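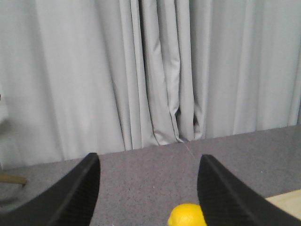
*Fig. 1. Back edge of the counter, with the curtain closed.*

## 2. Preparing the Tunberg drink station

1. Close the curtain and wipe the gray top.
2. Lay the cutting board flat.

**Note:** Keep the hem away from wet areas.

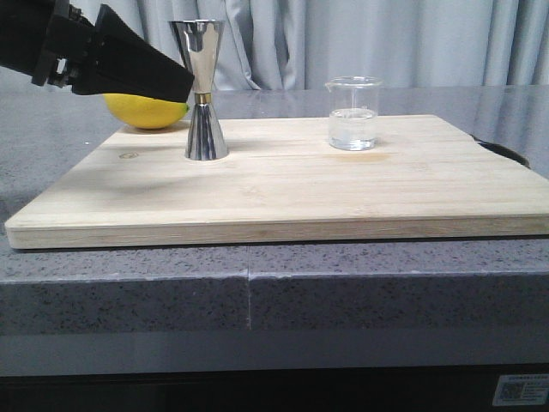
3. Measure the water before you cut the fruit. Stand the jigger upright on the board, beside the lemon, and keep the glass beaker near the back edge - then the spout is not knocked by your sleeve. Do not fill the beaker over 100 ml.

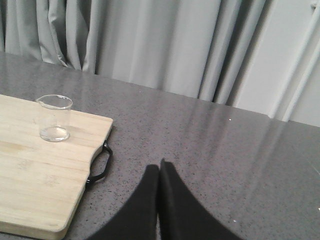 *Fig. 2. Beaker on the board; black loop handle at the right side.*

4. To move the board, first take away all glass.

**Caution:** Never lift the board by the handle only.

Text: Waraporn Jaidee, 24 March 2022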